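Two Hands and a Balloon: Ulla Väisänen on the Barta Build

Ulla Väisänen builds robots on weeknights and most weekends in a shared workshop called Lindora, where she rents one bench and a length of wall. Her current project, Barta, is a pair of arms with five-fingered hands. She started it in January. When we talked on 12th September, she had spent the morning on a wrist.

"The hands were the easy decision," she says. "I could have put grippers on and been done a lot sooner. But I wanted to handle things that were made for people, and most of those have a neck or a handle or a lid."

The job she has set the arms is balloons. They have to take hold of one by its gathered neck, with both hands, without squashing it. She picked the task in the spring after a long spell of stacking blocks.

"Blocks told me nothing about force. You can grip a block as hard as you like." 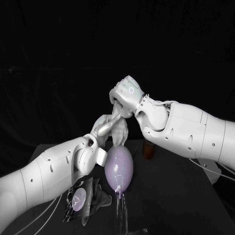 Both hands at the neck of a lavender balloon.

The control software is her own and is called Matimis. Each finger has a limit on how hard it may close, and she sets those limits by hand from a text file. She admits this is slow. A change to one finger usually means a change to its neighbor, and she keeps the old versions in a folder with the date in the name.

"I have 60 of those files now. Maybe 3 are any good."

She works with the arms on opposite sides of the table and black cloth hung behind. The backdrop came from a fabric store and replaced a white bedsheet. White arms against a white sheet gave her tracking software a lot of trouble, and she lost two weeks to it before she changed the cloth.

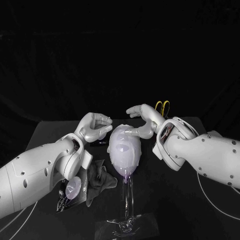

The wrists have been rebuilt more than any other part. The first design was closed up completely, and getting at a loose connector meant taking off the whole forearm shell. She now leaves openings in the housing. Dust gets in, so she goes over the joints with a soft brush before she closes up for the night. The cables are still a sore point. They run outside the arms and down to the table, and she would like them inside.

"I know how I'd do it. I'd need to print both forearms again, and that's a month of evenings."

Timing between the arms was the other long job. For most of the summer the left arm reached its position a little ahead of the right. With blocks it hardly mattered. With a balloon, the first hand pushed it away before the second one got there. She fixed it by making each arm wait for the other at two points in the move. 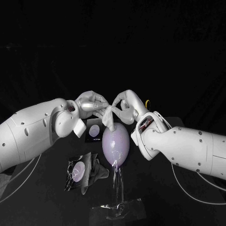 3 min read

Money comes up, as it always does with home builds. Väisänen keeps a spreadsheet but won't give the total. The motors were the largest item, and she bought them secondhand through Astimness, a parts exchange that other people at Lindora also use. She paid for a full set and had to send two back. The shells are printed, sanded and painted white, and she says the sanding took longer than the printing.

She has been asked whether she would sell a kit. She doesn't plan to. The drawings are out of date in several places, and some of the brackets were cut to fit on the bench and never measured afterward. She would be glad to share the Matimis code once she has written some notes to go with it.

Next on her list is soft material in general: cloth, paper bags, thin plastic. Cloth is harder than it looks, she says, as the fingertips are smooth and a fold can slip out without the motors noticing any change in load. She has tried a rubber coating on two fingers and is waiting to see how it wears.

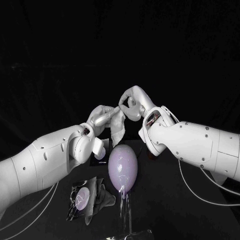

Ilona Csizmadia thinks the coating is the wrong place to start, and said that she would put a simple pressure pad in each thumb first and leave the other fingers alone. Väisänen has heard the argument before and half agrees with it.

"A pad means more wires through the wrist, and I've only just got the wrist how I want it," she says. "But yes, probably the thumbs."

She has given herself until January to decide. Before that she wants 100 balloon runs in a row with the same settings file, and she has bought enough balloons to do it.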